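Section 4: Setting Up a Sorting Table

This is the part of the guide people come back to most, and for good reason: a well laid-out table makes small-parts sorting a real pleasure! Set aside 12 minutes the first time. After that you'll do it in a few.

You will need:
- a light-colored table with a clean, flat top
- four plastic bins, all one size
- one metal tray with a raised rim
- plain white paper
- a black marker

4.1 Laying out the table

1. Wipe the table down and let it dry.
2. Put the tray near the middle of the front half, where both hands reach it without stretching.
3. Place two bins to the left of the tray, one behind the other, rims touching.
4. Do the same on the right. Bins pushed rim to rim won't creep around while you work.
5. Cut a sheet of white paper to fit the floor of the tray and press it into the corners.
6. Check that all four bins are empty. A single leftover screw from the last job will drive you crazy later.

NOTE: Write on the outside front face of a bin, never the inside. Marks on the inside get hidden the minute parts go in.

4.2 Loading the tray

Tip out a small handful of parts and spread them so that nothing sits on top of anything else. The paper is the best trick in this whole section (thank you, Dayana Robles, who started us on it). Tiny motors, thin leads and little black connectors all show up beautifully against white, and you can lift the sheet to pour off the crumbs afterward.

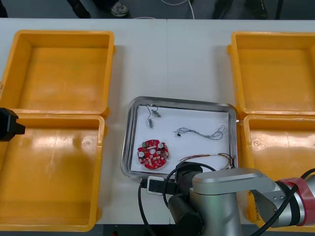
Fig. 4-1. Tray lined and loaded, bins in pairs to either side.

Round boards like the red one go flat on the paper, component side up. Hold them by the edges.

CAUTION: Do not pull on a tangled bundle of wires. Find the connector, hold it still, and ease the loops apart from the other end. Thin leads break right at the solder joint.

4.3 Sorting order

1. Boards first. They take up the most room.
2. Motors next, with their leads still attached.
3. Loose wire and connectors.
4. Anything you can't name goes in the fourth bin. Don't stop to look it up!

A mixed Praren box holds up to 235 pieces, so expect to refill the tray often. Small loads go faster than big ones, every time.

NOTE: Change the paper when it gets gritty or torn. Bin labels are covered in Section 5.

Flalo Parts Guide | Questions? Contact the Flalo help desk | © Flalo, all rights reserved | Back to top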